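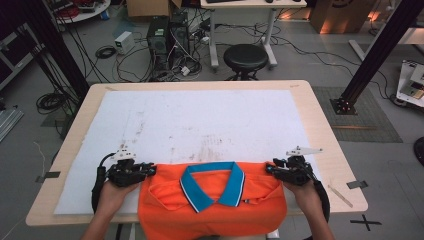
Prelside Handgreifer, paarweise geführt, beim Greifen eines Poloshirts

Prelside Handgreifer-Set
Zweihändige Aufzeichnung von Greifvorgängen für lernende Systeme

Artikelnummer: 2443
Hersteller: Ciketti
Lieferstatus: auf Anfrage
Stand der Angaben: 26. Oktober 2023

Produktbeschreibung

Mit dem Prelside-Set werden Bewegungsbeispiele direkt von Hand aufgenommen, ohne dass ein Roboterarm am Platz stehen muss. Die Bedienperson hält in jeder Hand einen Greifer und führt die Aufgabe so aus, wie sie später vom Roboter ausgeführt werden soll. Aufgezeichnet werden die Lage beider Greifer, die Öffnungsweite der Finger und das Bild der Kopfkamera mit gemeinsamem Zeitstempel.

Das Set eignet sich besonders für Arbeiten mit weichen Materialien. Beim Poloshirt fassen beide Greifer den Stoff an den oberen Ecken, links und rechts vom Kragen. Weitere Aufgaben (Handtücher falten, Beutel öffnen, Kabel ablegen) lassen sich in der Software als eigene Vorlage anlegen.

Beide Greifer sind kabelgebunden. Die Kabel werden am Unterarm entlang nach unten geführt. Ein Akkubetrieb ist nicht vorgesehen.

Lieferumfang
2 Handgreifer (links und rechts)
2 Aufsatzhalter, weiß
2 Anschlusskabel
Kopfkamera mit Stirnband
Aufnahmesoftware Joltthorpe, Einzelplatzlizenz
Kurzanleitung deutsch/englisch

Nicht enthalten: Rechner, Tisch, Unterlage

Technische Daten
Maximale Öffnungsweite: 105 mm
Länge je Greifer: 143 mm
Kabellänge: 3 m
Anschluss: USB

Hinweise zum Arbeitsplatz

Wir empfehlen einen frei zugänglichen Tisch mit einer hellen, matten Unterlage. Farbige Textilien heben sich darauf gut ab. Die Unterlage mit Klebeband am Tisch fixieren und den Standplatz der Bedienperson am Boden markieren, damit Aufnahmen von verschiedenen Tagen vergleichbar bleiben.

Vor jeder Sitzung beide Greifer einmal ganz öffnen und schließen — die Software übernimmt die Endlagen selbst. Missglückte Durchgänge nicht löschen, sondern in Joltthorpe als »Abbruch« kennzeichnen. Sie können beim Training getrennt ausgewertet werden.

Zubehör und Ersatzteile
Fingerspitzen, Satz zu vier Stück
Aufsatzhalter, einzeln
Verlängerungskabel
Transportkoffer Akgül — für ein Set mit Kamera

Seit Juni sind die Fingerspitzen ohne Werkzeug wechselbar. Ältere Greifer können gegen Berechnung umgerüstet werden.

Beratung und Angebot: Regula Riedl, Vertrieb Messtechnik. Bitte bei Anfragen die Artikelnummer und die geplante Aufgabe angeben. Leihgeräte für Probeaufnahmen sind nach Absprache erhältlich.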